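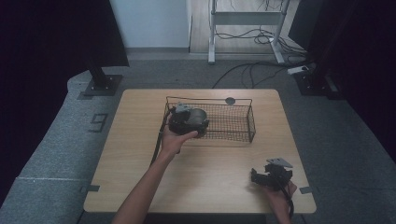 Stanham Fittings Working Group
Minutes of the meeting held on August 28, 2021

Present: Hwa-young Woo (chair), Maya Chidiac (minutes), representatives of Grurkby and Honton.
Apologies: Hijazi.

1. Minutes of the previous meeting
Agreed without change. The April action on spare table feet is closed.

2. Square tables
2.1 The group discussed the square table with the light oak-grain top. HW confirmed that the rounded corners are to be kept on all further orders. The Honton quotation for square corners is not taken up.
2.2 MC asked whether the small grey tabs at the left and right edges should be listed as part of the table or as separate items. Agreed: separate items, one line per pair, until the supplier's parts list has been checked.
2.3 The round hole near the back edge has no entry on the current drawing. HW to ask Grurkby for its diameter and purpose. Nothing to be fitted to it in the meantime.
2.4 Surface care: damp cloth only. Polish leaves a film on which baskets slide, and is withdrawn from the cupboard list.

3. Wire baskets
3.1 The black mesh basket is adopted as the standard desk tray. The fine grid bottom was preferred to the open-wire pattern, through which pens and clips fall.
3.2 Grurkby reported a stock of 135 baskets. Honton has requested a share and will confirm the quantity in writing.
3.3 Position on the table: towards the back, long side parallel to the back edge, with the front kept clear for work. Grurkby asked for a marked outline on the tabletop. Not agreed. Adhesive tape has already damaged two tops.
3.4 Baskets with bent rim wires are to be returned and are not to be straightened on site.

4. Room
4.1 The grey carpet stays for the present. Replacement was quoted at 2578 pounds including removal of the old carpet, and 924 pounds for the worn part only. The second quotation excludes edging. Decision deferred.
4.2 Floor numbers are to remain. Any number that can no longer be read is to be renewed in the same place and at the same size.
4.3 Lighting: Honton finds the room too dim for close work. MC to obtain a price for one further fitting.

5. Actions
HW: query to Grurkby on the hole (2.3).
MC: parts list check (2.2), lighting price (4.3).
Honton: basket quantity (3.2).

6. Any other business
Hijazi's written question on delivery charges was received after the papers had gone out and is carried over to the next meeting.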